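Last updated: Tuesday, December 28, 2021

Back at the bench by nine. Kenta had left the table set up, so I only had to restart the logging and run both arms through their home positions. The left one was slow to answer the first time and fine the second. I wrote it in the notebook anyway.

Today's task was small parts. The plan is 100 good examples of this one before we change anything. I drove, Kenta labeled. We got 30 before lunch and threw out 9, mostly my fault for rushing the approach. He wants the bad ones kept in a separate folder. I think he's right, so I went back and moved them. 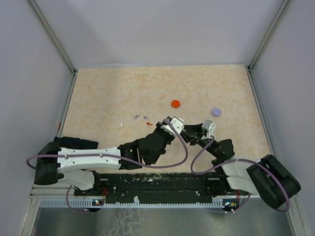

Both arms over the marbled top, with the red cap, the lavender disc and the small pieces.

Afternoon was slower. My wrists get tired and the moves get sloppy, and the model will learn sloppy if that's what we feed it. We switched places after every tenth run, and that helped.

The full Jilano set is at 2492 now, counting everything since October. Mr. Ichikawa asked by phone when he can start a training run. I told him after the holiday. He'd like more variety in where the parts start out, so tomorrow I'll scatter them by hand before each take.

Need to order more cable ties. Drove home in the rain, soup for supper.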